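# Eight more arms on the way for Brilitby's evening workshop

30 May 2023

Good news from the Brilitby makers' workshop – the equipment budget has been agreed, and there is room in it for eight more printed robot arms before the new groups start in August!

The pot stands at £3,000, and the quote from Walczak for servos, cables, driver boards and power supplies came in at £2,570. Printing is extra, but we already own the printers and have a good stock of filament left over from the winter, so the whole lot fits with a bit to spare. Last year we priced up ready-built arms and could have bought two. Eight is a wonderful number by comparison, and it should mean no more queueing for a turn.
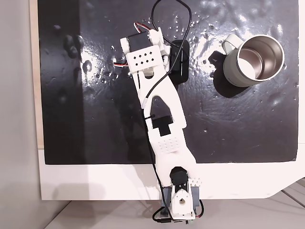
Planning the order properly took longer than any of us expected, and most of that time went on the small stuff. Motors are easy to list, then you remember the horns, the screws, the spare plugs and the clamps. Cable was the big argument. On the arm we have now, a long thin black cable follows the arm down to the base and coils up there, and everyone who has worked with it has an opinion on how long that run ought to be. We have settled on longer leads for the wrist and gripper, plus a bag of clips. The printed parts, with all their little square holes, stay white for the new batch too, as it makes them easy to spot on a dark board.

£380 of the total is set aside for spares, mainly servos. Gears do get stripped when people are learning, and it is lovely to be able to swap a motor the same evening and carry on. Anything not spent by the end of the season rolls over to the Retanero project, which wants two arms working side by side and will need a second power supply of its own.

The order goes to Walczak this week. Delivery is quoted at three weeks, and printing starts straight away on the base brackets, which take the longest. If you have a printer at home and would like to run off a few upper segments, the files are on the shared drive in the folder marked Lultach – please use the latest set, as the older fork is slightly too narrow for the new motors.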